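The Partner's Letter

The firm of Galbraith & Jardine, Certified Public Accountants, had issued a partner's letter every year for 14 years, and Lorna Galbraith had written each of them. 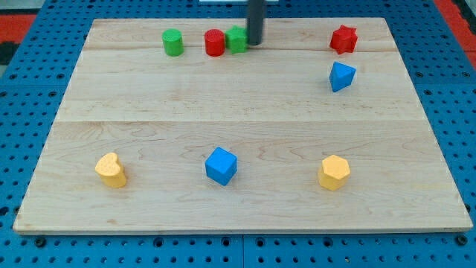
Chibuzor Sani replied to the draft before noon, asking that the paragraph on the Brudetti audit be removed. The engagement was still open, he wrote, and a letter to clients was no place to announce an opinion that had not been signed.

Ms. Galbraith read his note twice. The paragraph stated that the firm had completed its examination of Brudetti's accounts and had found them to be in good order. She had written it in May, when the statement was expected to be true by the time of printing.

She asked for the working papers. They were brought to her office in 2 boxes, and she remained with them until the cleaning staff had gone home. The inventory schedule listed 700 cases held at the Irnau warehouse. The count sheet, signed by Senga Jardine, listed 70.

"It may be a typing error," said Ms. Jardine the next morning.

"Which of the figures was typed?"

Ms. Jardine examined the sheet. Her own handwriting was clear - a seven, a zero, and nothing after it.

"I wrote what I counted," she said. "I did not compare it with theirs."

The partners met at ten. It was agreed that Mr. Sani would return to the warehouse, that Brudetti would be informed in writing, and that the letter would be held until further notice. Ms. Jardine offered to have her name taken off the engagement. The offer was entered in the minutes and was not accepted.

Ms. Galbraith went back to her desk and struck out the paragraph. The page was now short by six lines. She moved the office hours up to fill the space and placed the draft in the drawer.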